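Search this site Enter keywords Go
Print this page E-mail this page

Robots and Everyday Work
Handout 3: Can a machine do the chores yet?

Before the lecture, please have a go at this at home. Pick one chore, something dull like emptying the dishwasher or clearing the sofa, and do it at half speed while saying out loud every decision you make. You will feel silly, but do it anyway! Most people run out of breath before they reach the cutlery.

The short answer to the question in the title is "some of them, some of the time, in some houses". The long answer takes up the rest of the term and I think it is one of the most exciting questions in engineering at the moment.

1. What we already have

Washing machines, dishwashers and bread makers are all robots of a sort, and wonderful ones. They sense, they decide (a little) and they act. The trick is that we bring the work to them. You sort the clothes, you load the drum, you shut the door, and from then on the machine lives in a small sealed world where hardly anything can surprise it.

The same goes for most of the shop floor. A welding arm meets the same part in the same place all day long. When people ask why factories have had robots for decades and kitchens haven't, this is the main thing to tell them: the factory was built to suit the robot.

Robot vacuum cleaners are the interesting case in between. They do go out into the untidy world, but they are allowed to bump into it, and they never have to pick anything up and put it back where it belongs.

2. Three kinds of hard

Finding. Is it there, where is it, and which way round is it? Shiny things, clear things and white things on white worktops are all a nuisance. So are things half hidden behind other things.

Holding. A gripper with two fingers can do far more than you would expect (try a morning with just your thumb and one finger, it's good fun), but every object asks for a different grip. A mug by its handle, a plate by its rim, a sock by anything you like.

Knowing when you've finished. This is the one students forget. When is a table clear? When is a shirt folded? People carry a picture of "done" in their heads and rarely write it down. A machine needs it written down, or shown to it many times over.

3. Case study: the Plurik tidy-up trials

Plurik is a small project that tests arms on tidying jobs in a mocked-up flat. The reading pack has their plain-language report, which is well worth an evening. They gave the arm 37 tidying jobs and let it try each one without help. It managed 18 from start to finish. The report is very fair about this and so should you be in your essays - 18 is a lot more than I would have guessed when I first taught this course, and it is also less than half.

Look at where the failures fall. Hard, light objects on a flat table went well. Soft things went badly, and so did anything resting on a soft thing. A cushion gives way when you press on it, so the height the arm worked out a moment ago may no longer be right.

The Dretgate workshop study is the shop-floor partner to this one. The chores there are sorting returned parts into trays and wiping down benches. Sorting did well. Wiping did not, mostly because a wiped bench and an unwiped one look so alike to a camera.

4. Practice before the real thing

Few groups let an arm loose on real furniture from day one. They build the room on a computer first, and the arm can drop the same pot 52 times before lunch without anyone having to buy a new one. I love this part of the subject. You can change the light, swap the floor, put things in daft places and see what breaks.

The catch is that a computer room is only as truthful as the person who built it. How much does the cushion sink? How slippery is the rim? If those are wrong, the arm learns something that is true in the rendering and nowhere else. Steinarsdóttir's chapter calls this "moving house", a phrase I now use all the time.

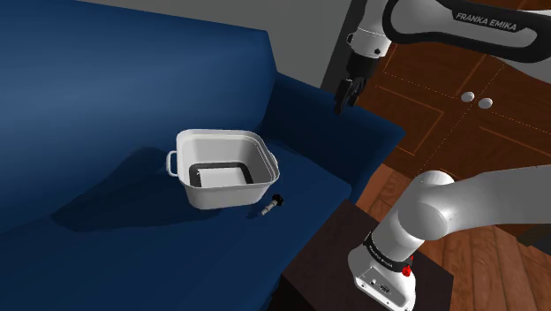 Fig. 1. Simulated living room: a white two-handled pot and a small knob-like part on a sofa seat, with a Franka Emika arm. The gripper is not yet touching anything.

With Fig. 1 beside you, work through these in pairs:

- Suppose the chore is "clear the sofa". Which object would you have the arm lift first, and would the order matter?
- The pot has two handles and a rim. Sketch one grip for each and mark which way the pot would tip if the grip were slightly off centre.
- What would you need to tell the machine about the seat before it set the fingers down near something so small?
- Write one sentence that says what "done" means. Swap with another pair and try to find a hole in it.

5. For next time

Read the Clatberg notes on folding towels, up to the section on corners. Bring a tea towel (a clean one, please!) and your half-speed chore list. We'll be turning the lists into steps a machine could follow, and I expect some lively arguments over what counts as a single step.

Essay titles are on the course page.

Handout last changed 15 October 2025
Contact the course office | Copyright and terms of use | Back to top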